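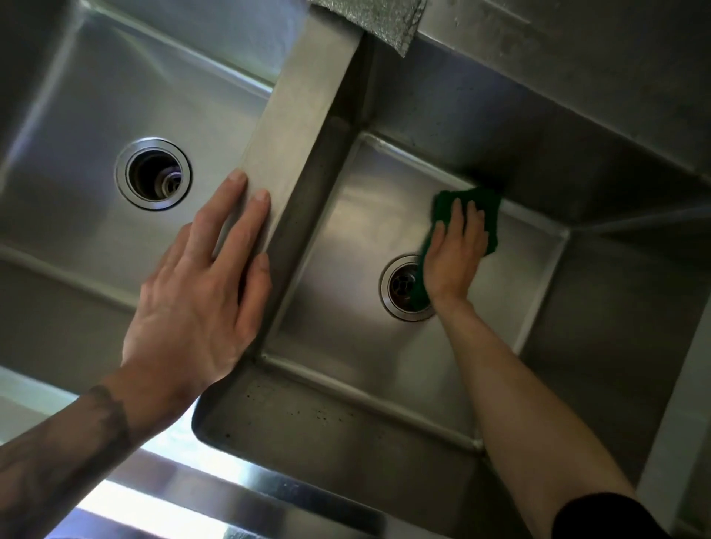 3 min read

Teaching a robot to scrub a sink, one demo at a time

By Everett Escobedo, September 18, 2019

I've been recording sink cleaning for the Radeck arm since February, all of it done by hand with a camera up at head height, and my early demos were dreadful! So I'm writing down how I do it now, mostly for the new people at Tretville, but anyone is welcome to pinch it.

Start with your left hand. Pick one spot to brace on and stay there. I use the flat ridge between the two basins, fingers spread, and I try not to fidget. If your spare hand wanders about, the model thinks the wandering matters (ask me how I know).

Scrub with the other hand and keep to one basin per recording. Go slower than you would at home. A green pad on steel is lovely for this because it stands out so well, and when it bunches up under your palm, leave it bunched and carry on. People fold and crumple cloths all the time, and the robot may as well learn that.
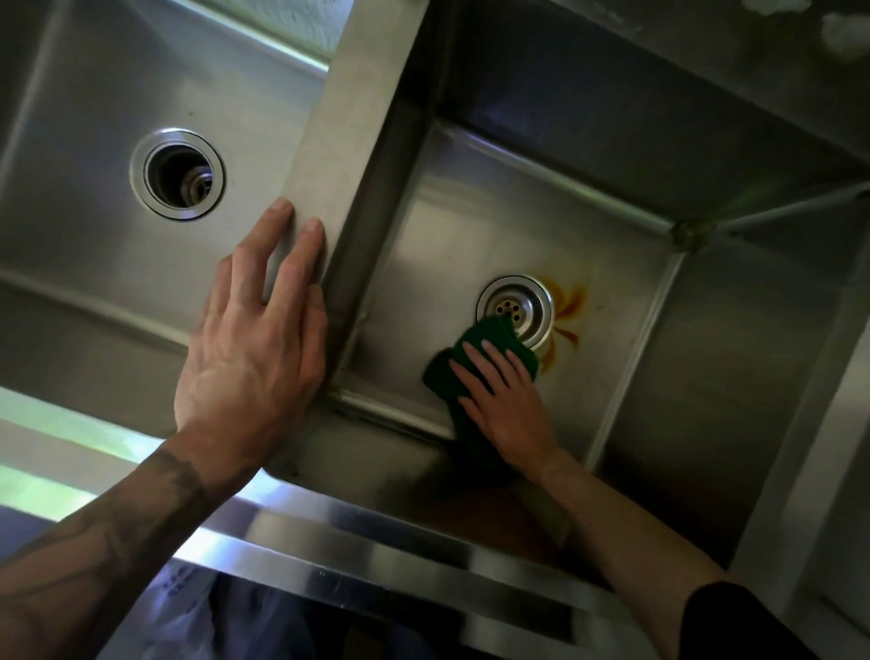

Next, work right up to the drain and past it. The floor just below the rim is where my old demos always skipped a bit, and the arm copied me and skipped it too. Press down, short strokes, fingers pointing the way you're going. Stains get the same treatment. Don't worry if a rusty one won't shift, just give it a fair go and move on.

Keep your head still while you scrub! I used to lean in to inspect every speck and the footage made poor Qudah feel seasick when he was labelling it.

Stop the recording before you put the pad down, then check the clip straight away. In Porner, our playback tool, I skip to frame 300 and make sure both hands are in view. If one has gone missing, bin the clip and do it again. I aim for 30 good ones in a session, and my best so far is 82, after which I couldn't feel my thumb.

Upload the lot before you go home, and put the basin (left or right) in the clip name.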